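Dronik Cell Planner

Motion planning and cell simulation for benches with more arms than elbow room

Dronik takes a model of your bench, the arms around it and a list of parts that have to end up somewhere else, and works out how to get them there without anybody hitting a wall cabinet. It runs on the workstation you already have. It does not need a cloud account, and it will not send you a newsletter.

What it does

Path planning for up to 20 arms in one cell, with a shared collision model. Arms that aren't moving still count as obstacles, a point some of our competitors leave to the customer to discover.

Fixture library. Trays, racks, clamps and breadboard plates snap to the hole grid. If your real plate is bolted down crooked, enter the angle and we'll pretend not to notice.

Grasp checks. Before a gripper closes, the planner tests finger clearance against the part and whatever the part is sitting on. A failed check tells you which surface is in the way — version 1 said "error 57" and left it at that.

Shadow rendering. Perception people asked for it. Camera code that works under perfectly even light tends to sulk when an arm leans over the tray.

Replay. Scrub through a run from any viewpoint and export stills.

What it doesn't do

Dronik won't design your fixtures or tune your force control. Soft parts and cables are planned for September, and the developer concerned has asked us not to say which September.

Requirements

Linux workstation, 20 GB of free disk space, a graphics card you aren't ashamed of. Drivers for Rorkel controllers are included. Others go through the Liepiņa bridge, sold separately by people who answer their phone.

License

$800 per seat per year, 2 machines per seat. Teaching licenses on request from the Fillthorpe office.

Stills rendered in Dronik, bench transfer cell 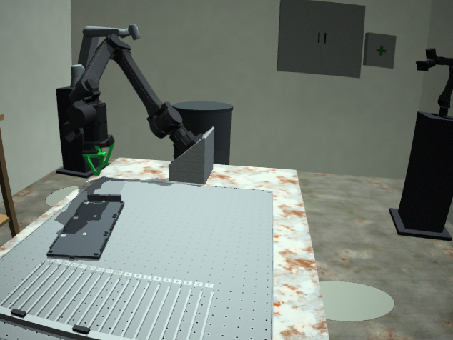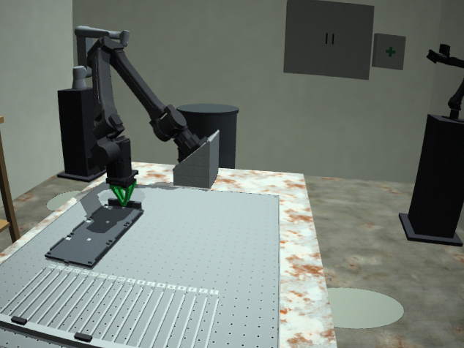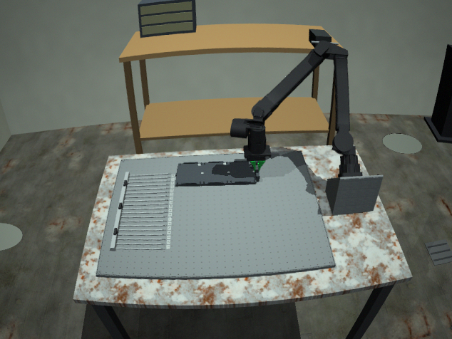
Page by Teodor Hodoroagă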